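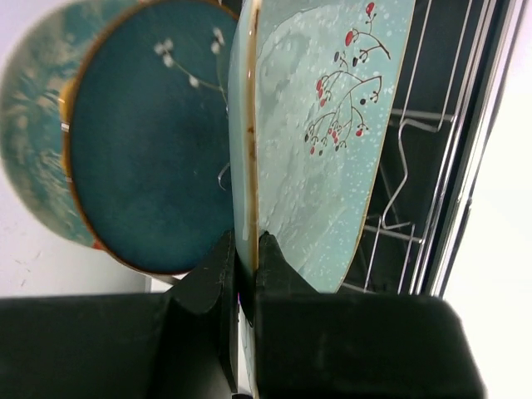 Young-sook Myung wrote in the margin of our first draft that the second song came in too early and the record needed an instrumental before it. We moved "Yeon" up to fill that place, and the running order below is the final one.

*Skandano* is a six-track EP made for the Recorded Music module. The songs were written in January and recorded in the Loltasdale practice rooms. I did the lyrics, the arrangements and the sleeve layout. Unero, the other half of the duo, played bass and keys and did most of the mixing.

## Running order

1. Loltasdale Road
2. Yeon (instrumental)
3. Salt Hour
4. Ask Your Brother
5. Skandano
6. Low Field

## Recording

Drums went down first, with 2 microphones, then bass and guide vocals. We kept the guide vocal on "Low Field" as the later takes were stiffer. The keys on "Salt Hour" were played again after the tempo was dropped.

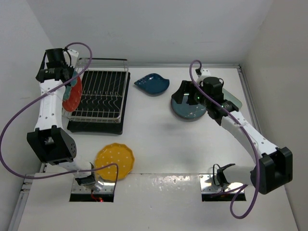 ## Release and results

The EP went online on Sat 22 August. It had almost 1,000 plays by the time of writing, 296 of them for the title track. "Ask Your Brother" had the fewest. The vocal is too quiet in the first verse and we would remix it.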